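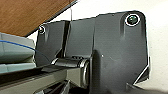

4. Prepping the wood surface

Jedovero bench oil, order no. 3876. Read all of this before you open the tin.

1. Clear the top. Everything off, incl. cords.
2. Wipe down with a damp cloth, then a dry one. Leave overnight if you can.
3. Sand along the grain, light pressure. Vacuum teh dust.

Note: tops from before 1979 may have old varnish on them. Strip that first, see section 2. 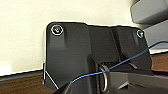 4. Oil on, thin coat, lint-free rag. Work toward the door.
5. Wait till Tuesday if you started on the weekend. Second coat same way.

CAUTION: oily rags can self-heat. Lay flat outside to dry, dont bunch them up.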